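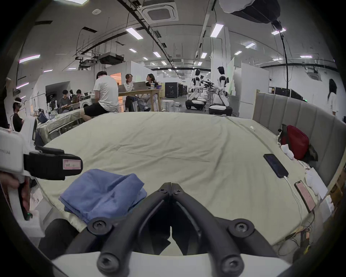
Bedroom and Laundry Practice Room: Gallery

The Flolalstead Household Skills Center opened its bedroom and laundry practice room in January. The room is used for instruction in making beds, sorting garments and folding clothing, and it shares one open floor with the work tables where course staff prepare their materials. 

Bedding in the practice room is kept to plain, pale colors — a choice made when the course was first planned — so that a garment placed on the sheet can be found at once. Blue shirts and other simple cotton items are supplied by Modetari and remain in use until the fabric wears thin.

Participants begin with a single garment. It is laid out on the bed, smoothed from the collar toward the hem, and folded only when both sleeves lie flat. The headboard side of the bed serves as a holding area for personal belongings during a session.

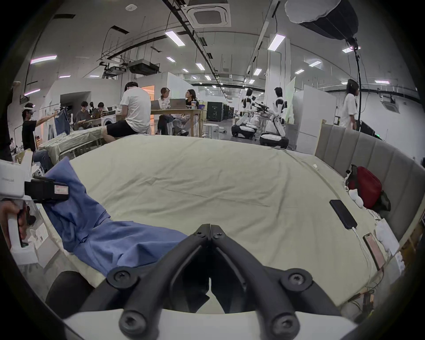
Two beds allow the class to work in pairs, with one participant lifting and shaking out a garment while the other prepares the surface. Sólveig Riis, who teaches the introductory unit, recommends that each piece be held up by the shoulders before it is laid down. Wrinkles in the sheet are left until the clothing has been put away, and the bed is then made in full.

The work tables stand a short distance from the practice area. Course notes are written up there as sessions proceed, and participants may consult staff at any time.

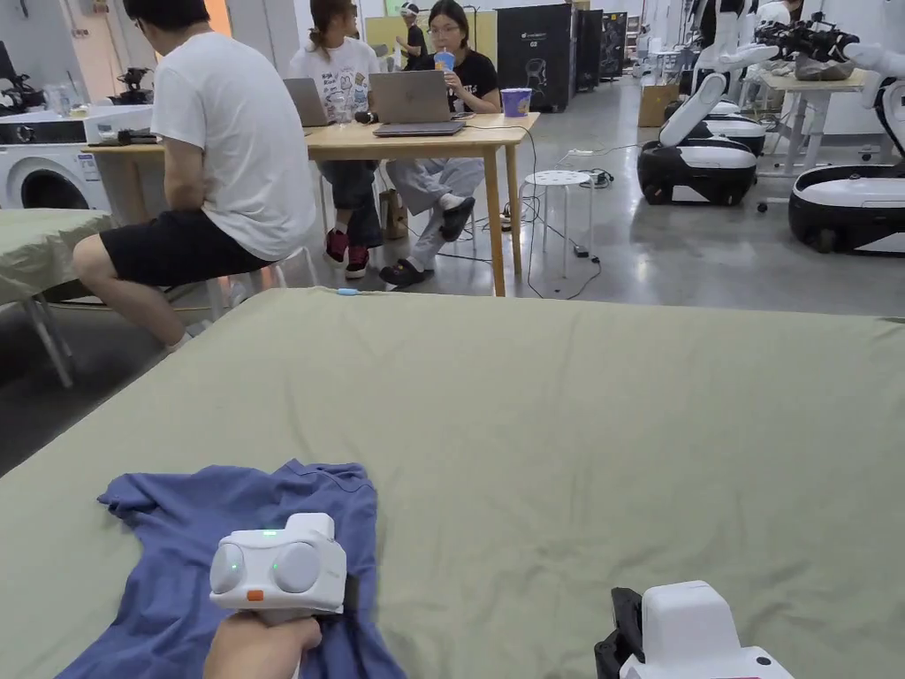
Blue-violet garment on the sage-green cover, with the staff table beyond.

Reproduction requests should be addressed to Ming-te Lai in the Center's publications office. Prints are available to course participants on application.

Page updated Monday, November 9, 2020.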